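Session 4: Laying and clearing a shared table

Hello again, and thanks to everyone who stayed behind last time to help me stack chairs. These notes go with the second half of the table service unit, so keep them with the handout on linens from Tuva.

I want to start with the cloth, as it's the bit people rush. Shake it out, lay it, then smooth from the middle towards the edges with the flat of your hand. A patterned cloth is much kinder than a plain one (creases still show, mind you, so don't kid yourselves!). If you're doing a long service, allow 30 cm of drop on each side. Mingxuan likes a bit more and we've argued about it since March.

Next, the chopsticks. For a family-style meal I'm very fond of a pot in the middle of the table that everyone can help themselves from. Stand them up with the eating ends at the top if people will be sitting down to look at them, or at the bottom if hands will be going in and out all evening. I prefer the second, Darlene teaches the first, and you can use either in your assessment as long as you tell me which and why.

A holder with holes in it is worth the extra money. Chopsticks go in slightly damp however careful you are, and a solid pot keeps the water at the bottom. Wash the holder itself once a week. Yes, really, the inside too.

For next week: lay a table at home for 2, time yourself clearing it, and bring your notes. Reading is the Laskowska booklet, up to the section on serving spoons.
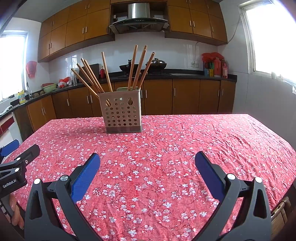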